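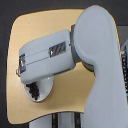 4.2 What the open day could and could not show

Figure 3. Demonstration station at the open day, seen from above. The arm reaches across the tabletop, with the end of its wrist link over a white plate holding a dark, clumped item.

Most published claims about the Stondura arm go back to public demonstrations, and we wanted to know how far such an event can be trusted as evidence. One of us attended the Voltum open day on June 19, 2022, as an ordinary visitor, with no special access and no advance notice to the hosts. The station in Figure 3 was the one the printed program called "everyday handling," and it drew the largest crowd.

The program promised that the arm would deal with "whatever is on the plate." We took this wording seriously, perhaps more seriously than it was meant. During our visit the plate was set by a member of the demonstration team before each run, always in the same part of the tabletop, and visitors were not invited to move it. A request to shift the plate toward the opposite edge was politely turned down. We do not suggest that anything improper took place. A fixed starting position is a sensible choice for a busy public event, but it is a poor match for the word "whatever."

The layout of the station raised a second difficulty. As Figure 3 shows, the wrist link covers a good part of the plate from above, and from this angle the contact between the gripper and the item cannot be judged. Visitors standing at the side had a different view, though the crowd was usually two deep. The host's commentary filled the gap: the audience was told that a grasp was "secure" while many of those present could not have checked. When we later compared our notes with the account on the Katene project page, we found the same word used without any definition.

The handout gave a total of 2,874 handling trials, of which 518 were said to involve soft or irregular items. It did not say how many of the 518 had succeeded, who had scored them, or whether a dropped item that was picked up again counted as one trial or two. Adalberto Conceição, who presented the station, told us that the scoring rules were "still being tidied up" and would be released in July. We wrote to ask for them and received a courteous reply with a brochure attached.

We observed 9 runs from start to finish. In 3 of them the operator paused the arm and restarted it before the item had been lifted. These pauses were described to the audience as safety checks, and they may well have been. Without a log we cannot tell a safety check from a recovery – and neither could anyone else on the visitors' side of the barrier. None of the runs was repeated with the same item on request.

Our view is therefore a limited one. The event showed that the arm could be run in front of a crowd for most of an afternoon, and we accept that as a real achievement. It did not support the stronger statement, repeated in the Skurnden review, that the system handles unfamiliar items "without supervision." We have left the open day figures out of the comparison in Section 5 and use only results for which a trial log was made available to us.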